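Pre-session check, sink kitchen, Malska remote control rig
Filled in by Dimas Wuisan, 29 September 2024

1. Kitchen loaded, sink clear of the countertop edges. OK. I drove the arm round the rim by hand controller first, nice and slow, and the corn and bread stayed put on the plate. 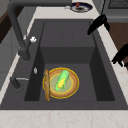
2. Tilt check on the view. OK after a reset! I had it pointing far too high (my fault, I'd left April's settings in), so bring it down until you've got the whole sink before you record anything. 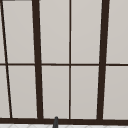 Tilt too high: window and tiles, hardly any sink.

3. Front view, both basins showing. OK. I do like this one for teaching, as you can judge your reach over the tap and the left basin.
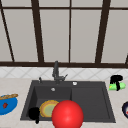 Lurlow Robot Teaching Team

4. Red ball marker. Needs a look. It sits over the front of the sink and hides part of the plate, so I'd nudge the view before asking anyone to demonstrate a pick.

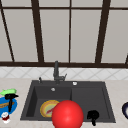
I'd also go easy on the grip trigger, which feels stiffer than the old Tromton one. Stop after 138 demos and save, please – I lost a good batch last time by carrying on. Raju has the spare controller.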